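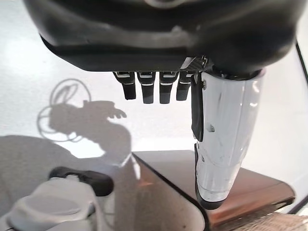

The thumb fault on the Pledine hand affects units that have run past 800 hours on the original thumb joint. The joint can lose its holding force without raising an alarm, so the controller believes the thumb is closed when it has drifted open. The part concerned is the small silver joint tucked in between the fourth finger and the top of the white thumb. The black fingers use a different joint and are not covered by this notice. Last updated Sep 7, 2026.

How was the fault found?

A hand at our Hollis site dropped a ceramic bowl in June during a routine table-clearing run. The log showed a normal grip right up to the drop. We pulled the joint and found the retaining clip had worn enough to slip under load. We then checked the other hands at Hollis and Plullach and found the same wear on several of them.

Was anyone hurt?

No. The bowl broke on the floor and the operator was outside the marked area. We are treating it as a safety matter anyway, as the same fault could release something heavier or hot.

How do I know if my hand is affected?

Open the service page and read the thumb hours. Under 800, you can keep working but should book the clip replacement. Over 800, stop lifting and run the hold test below. Hands shipped from Hirkosholm with the revised clip have a green dot on the service label and need no action.

What is the hold test?

Park the arm with the fingers pointing down over a clear part of the bench. Close the thumb on the 200 gram test block and leave it for 56 seconds. If the block moves at all, the joint has failed. Keep your own hands out from underneath while it runs.

My thumb is scuffed. Is that part of the problem?

Scuffs and smudges on the white shell are cosmetic and don't tell you anything about the joint. A cracked shell is different — report it and take the hand out of service.

Can I tighten the joint myself?

Please don't. The fasteners on the side of the thumb hold the shell and have nothing to do with the clip. Two sites tried tightening them and ended up with stripped threads as well as a loose thumb.

Will a software update fix it?

Not by itself. The June update compares motor current with thumb position and stops the arm if they disagree. It catches most slips but it can miss a slow one, so the clip still has to be changed.

How long does the new clip last?

It is rated for 3000 hours. We have not had one in the field that long, so the hold test stays on the monthly checklist for now.

What about the emergency stop?

It works as before. Remember that it cuts power to the hand as well as the arm, and anything being held may fall.

Who pays for the repair?

We do, including freight both ways. Pack the hand in its original case with the thumb open, and put a copy of the hold test result in with it.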